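Reading time: 3 minutes

Hastley open day, 19 October visit notes (10/19/21)

I went up to Hastley with Kornél Hegyi to see whether the household machines are any closer to being useful. We run a small chain of guest flats, and a good part of our wages bill goes on tidying, topping up and putting things back. Oleksandra Tkachenko showed us round. The first bench we stopped at was set up for small items you might find on a kitchen side or a shop counter.

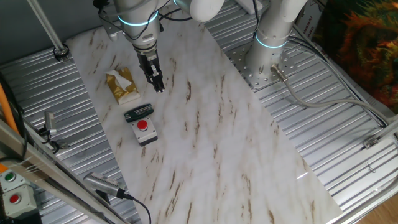
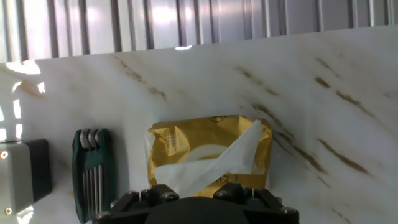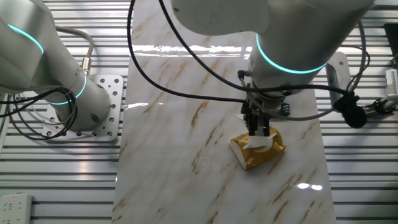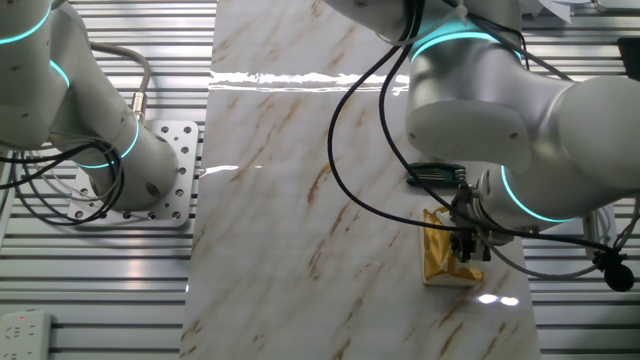 The tissue packet bench at Hastley, with the gripper at work on the marble-patterned top.

A tissue packet sounds easy. Oleksandra said it is one of the harder things they have, as the wrapper crinkles and shines and never sits the same way twice. The green hex key set is stiff and keeps its shape, so she counts it among the simpler objects. Kornél asked why they don't use a plain matt surface. Her answer was that people's worktops are shiny, and the machine has to put up with glare sooner or later.

They have logged 1,386 attempts at picking and placing soft packets since the spring. She would not give us a success rate, only that it was better than last year and not good enough to sell. I thought that was fair.

The speed is still a problem. Botond Somogyi, who looks after the software, told us a person on their test shelf clears 40 items in the time an arm does a handful. He expects the gap to shrink but would not put a year on it. He also said the arm does not get bored, and for night work in a stockroom that may count for more than pace.

After that we had tea and moved on to the Graletine stand, where a machine was folding hand towels. It did flat ones well enough. A towel that had been dropped in a heap took it several goes, and Mỹ Ngô from their team stepped in twice. They are asking 3,000 a month for a trial, with fitting on top. Bekent had a shelf scanner for small shops at 800 a month, which only looks and reports. It doesn't touch anything. Kornél liked that one best, and I can see why, though it would be no help to us.

My view for the office: nothing to buy this year. For flats, where every room is different, a cleaner with a trolley is still quicker and cheaper. For a shop with the same goods in the same places, I would look again next October.

Parking is at the back, past the Győri building. Dragica Grgić has the leaflets if anyone wants them.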